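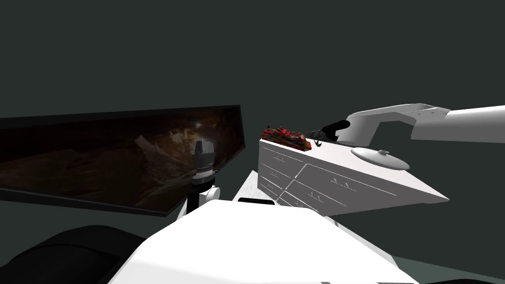 Figure 6.1 Computer rendering: display screen and upright cylinder on a short black post

Chapter 6
Fatigue: why parts break under loads they ought to carry

Take a paper clip, open it out and bend it back and forth. It won't break the first time, or the second, but keep going and it'll snap in your fingers. (Go on, do it now, I'll wait!) You never pulled on it anything like hard enough to tear it in two, and yet you're holding two bits of wire. We'll be busy with that little puzzle for the next 18 pages.
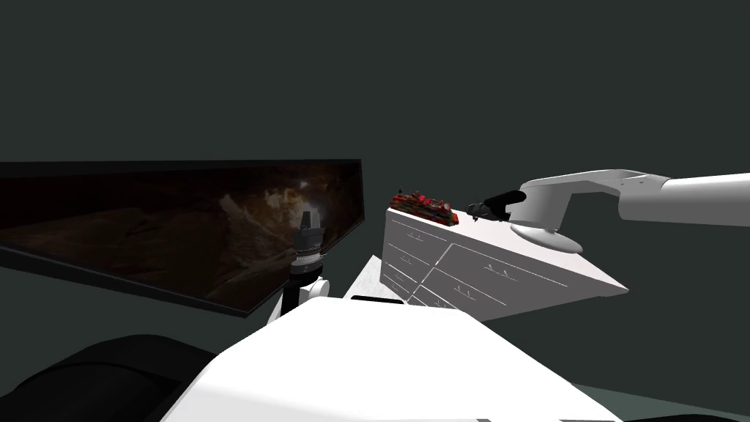
Hashini Mridha
Senior Lecturer in Engineering Materials

My first job was at Prammont, a small firm that made pump shafts, and I arrived in March feeling very pleased with my degree. In my second week a shaft came back in two pieces. I checked the sums and the load was only 60 per cent of what the steel should have taken, so I decided the customer must be fibbing about how he'd used it. My boss handed me a magnifying glass and told me to look at the broken end. There were fine curved lines on it, like the ripples on a beach, all spreading out from one corner where the shaft changed width. A crack had started there and crept a tiny bit further each time the shaft turned. The customer got his apology.

You met yield strength and tensile strength in Chapter 4, and you'll need both again, so flick back if they've gone hazy. What's new is that we have to count load cycles as well as measure the load. We'll begin with how a crack gets started, move on to the S-N curve, then look at sharp corners, scratches and rough machining, and come back to my shaft in the worked problem on page 64.

Keep the paper clip, you'll want it for Exercise 2.

6.1 Where cracks begin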